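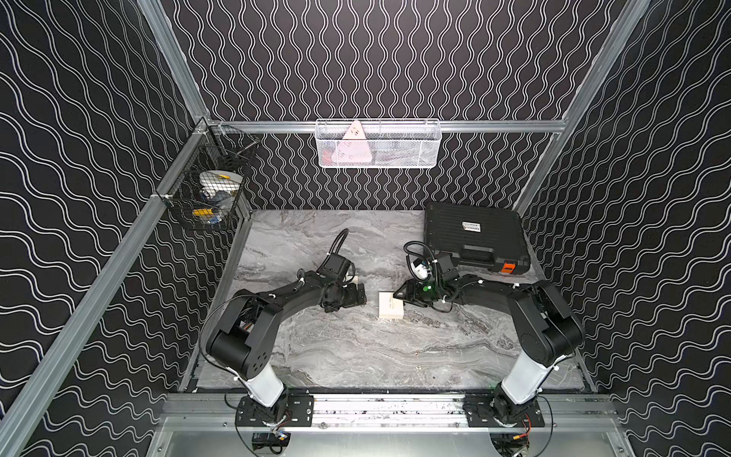

Two black-and-white robot arms facing each other over a gray marble-patterned tabletop.

Overbed table

An overbed table is a narrow table which stands on one side of a bed and reaches over it, so that a person who is sitting or lying in the bed can eat, read, write or wash without getting up. It is found in hospitals, nursing homes and private homes. In most types the top is carried by a single column, and the column stands on a low base with casters that goes under the bed. The words "bed table" and "cantilever table" are also used, but the first of them can also mean a tray with short legs that is put directly on the mattress.

Construction

The base is usually made of steel tube or flat steel and has the form of the letter H, C or U. It must be low, because many care beds go down nearly to the floor and leave little free space under the frame. The weight of the base keeps the table from tipping when someone leans on the free end of the top. A U base can be placed around the column or legs of a chair, and therefore it is often chosen for rooms where the user spends part of the day out of bed.

The column consists of two tubes that slide one inside the other. Height is changed with a gas spring, a crank or a friction lock. In the gas spring type, a lever under the edge of the top releases the spring, and the top rises by itself when it is not loaded. To lower it, the lever is held and the top is pressed down by hand. Crank types are slower, but they do not move by accident, and some homes prefer them for this reason.

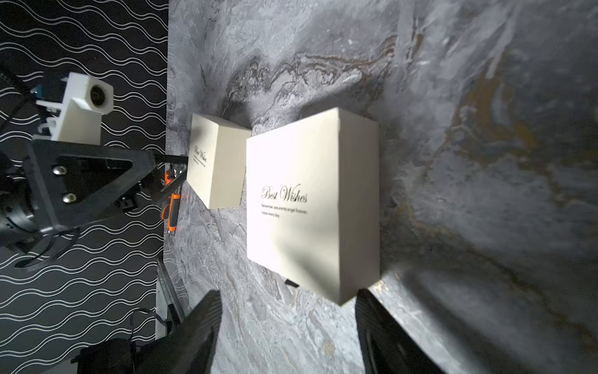
The top is made of coated board, solid laminate or molded plastic. A raised edge on the long sides stops cups and pencils from rolling off. Board tops are cheaper, but water can enter at the edge band after some years of cleaning, and then the surface swells and cannot be disinfected properly. Molded tops have no joints and last longer in wards where strong cleaning products are used.

Tilting and divided tops

Some tables have a top that tilts for reading. The tilt can be in fixed steps or without steps, and on a few models it goes up to 70 degrees, which also allows the table to be stored flat against a wall. In a divided top, only the larger part tilts and the smaller part stays level, so that a glass can remain on it. The divided form was made in larger numbers by the firm Zwahlen, whose table had a tilting part 453 mm wide. Later tables from Drevlow used a part of 461 mm, and the book rests of the two makers could therefore not be exchanged.

The Wavine, a model from Bornier, has no tilting part. Its column is placed at the corner of the top and not in the middle of the short side, and the top can be turned outward over an armchair while the base stays under the bed. It was sold with five casters, the fifth being under the foot of the column. A revised price list dated 8 March 2018 shows the table with a shorter base only.

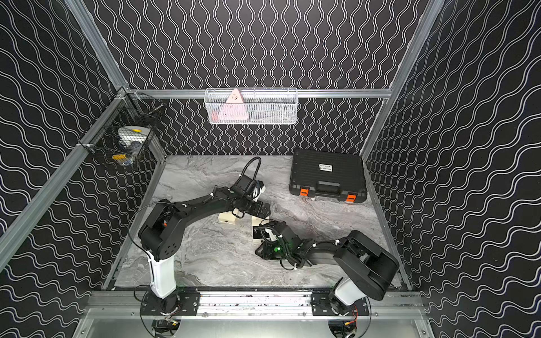 Casters and brakes

Small twin-wheel casters are the most common. Two of them, on the side away from the bed, normally have a brake. Opinions differ on whether the brake should be used during meals. If the table is locked, it gives a firm surface, but a person who has to leave the bed quickly may not be able to push it away. Many care plans therefore state for each resident if the table is to be locked or not.

Use with care beds

The table has to be moved away before the bed is raised or lowered, or before the backrest is changed. When the bed goes down while the base is still under it, the frame can come to rest on the base and bend it. When it goes up, the person's legs can be pressed against the top. Side rails need attention too: the lowest position of the top must still be higher than the raised rail, and on beds with high rails not every table meets this.

An overbed table is not a walking aid. It rolls easily, and falls have happened when a person took hold of the top to stand up.

Cleaning

The top is wiped after every meal with a product suited to its material. The underside, the lever and the casters are often forgotten. Hair and thread that collect around the caster axles make the table hard to steer and should be removed regularly.
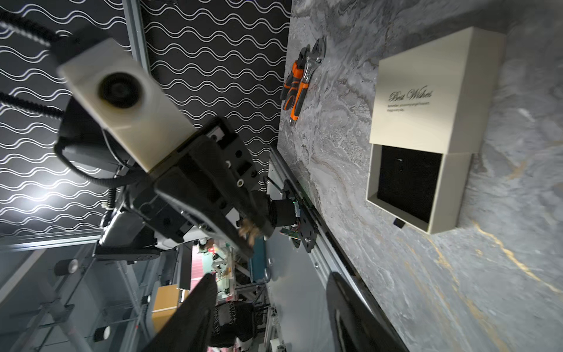 Cream-colored gift box with its drawer partly open, and a pair of pliers with orange-and-black handles.

See also

Bedside cabinet
Bed tray
Profiling bed
Reading stand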